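Clestberg Day Support Questions County's "Savings" Plan for Home Care Hours

Clestberg Day Support, which serves adults with disabilities across the Arneck valley, is asking the county to show its math before it cuts home care hours this October. The plan, drawn up by the consulting firm Van der Merwe, promises better service for less money. We have heard that promise before.

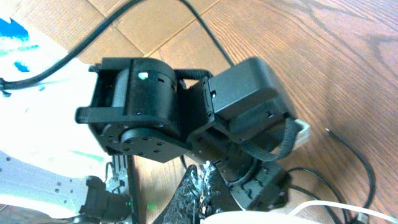

Under the plan, 394 people who now get help at home would be moved to a shared pool of aides. The county says visits will stay the same length. It has not said how, when the pool covers both Arneck and Bestard and the drive between them eats into every shift. Getting a person safely from bed to chair takes as long as it takes. A wooden floor with seams between the planks is one more thing an aide has to think about with a walker, and we could not find a line in the plan that allows for the homes people live in.

The report rests on a survey with two questions. Neither one asked whether people were getting enough help now.
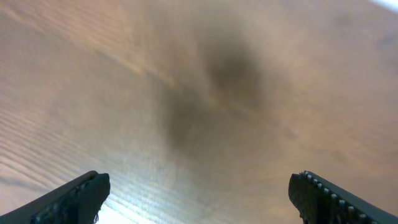 Families were given two weeks to reply, by mail, on a form that many of our members cannot fill out alone. The county calls this consultation. We would call it a deadline.

Clestberg Day Support has collected 1000 signatures asking for a delay until the full costs are published — travel time included. The petition will be handed in at the county offices in Bestard on Tuesday at 10 a.m. Members and families are welcome to attend. The entrance on the parking lot side has a ramp.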